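Moffat bake sale bans shop-bought icing, then runs out of cake

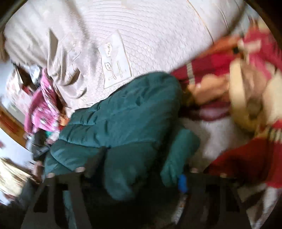 The Christmas bake sale in Moffat opened its doors at ten on Saturday and had sold its last mince pie by twenty to eleven, a record the organisers say they would prefer not to hold.

The trouble goes back to November, when a new rule went up on the hall door. Every entry had to be iced by hand, with icing made at home, and anything from a tube, tub or packet would be turned away. Last year 50 bakers took part. This year there were 13, and one of those brought cheese scones, which were let in after a short discussion about whether butter counts.

The rule was meant to settle an old grievance. Last December's winning yule log was widely praised for its smooth finish until a Vikus ready-to-roll wrapper was found in the kitchen bin. The winner kept the rosette and has not entered since.

Those who did turn up had plainly made an effort. There was a gingerbread terrace with a pub at one end, a lemon drizzle with piped holly, and a fruit cake whose royal icing defeated two knives before a bread saw was fetched from the Bruvasico café across the road. The café also sold a good many iced buns to people who had arrived at the hall too late. It did not make the icing itself and was not asked to.

First prize, a Climex hand mixer, went to the gingerbread terrace. Second went to the fruit cake, which the judges called "durable". Third prize was a bag of icing sugar.

Takings came to a little less than last year's, helped by an emergency price rise at half past ten that put a slice of drizzle at £3. The money goes towards the hall's new oven, the present one having two settings, off and charcoal.

The rule is to be looked at again in January. One suggestion is a separate table for shop-iced cakes, clearly labelled, at the far end by the coats. Entry forms for the Easter sale will be in the hall porch from then, and hot cross buns will be exempt, provided the crosses are straight.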